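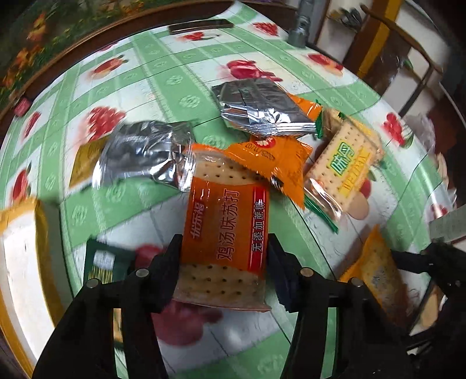 According to one longtime member of the Plenville shared workshop, the hardest part of building a gripper at home is learning how lightly it can afford to hold things. The remark was made in February, after an evening of cracked biscuits, and it has shaped much of the work on the Dinlow project since.

Dinlow is a two-fingered gripping tool assembled by hobbyists from plans shared among the workshop's members. The jaws are black, the linkage is held together with round-headed metal screws, and the whole mechanism is meant to be built on an ordinary bench over two weekends. Members test it at home, at whatever table is free, and bring their notes back to the group.

Packaged snacks have become a standard test load. A wrapped soda cracker is light and flat, and it breaks easily under its film. Foil packets present a separate difficulty: they crumple, slide over one another and seldom offer the same edge twice. When several kinds lie in a pile, the jaws must close on one packet without dragging its neighbors along.

The first version closed too hard. Its drive came from a Bendico hobby kit and had been chosen for strength, with little thought given to fine control. A softer spring was fitted, followed by a revised linkage known in the workshop as the Tse linkage, which spreads the closing motion over a longer travel. The change required 7 new parts and added 40 grams to the tool. Some members considered the extra weight a poor bargain – the discussion occupied most of a meeting – but the revised design was adopted.

Records are kept in a shared notebook, which now lists 3,556 attempted grips by 17 builders. Each entry gives the item, the side from which it was approached and the condition of the contents afterward. Edge grips on crackers have proved more dependable than grips across the face.

Work on the wrist joint continues. The current bearing loosens with use, and two replacements are under trial.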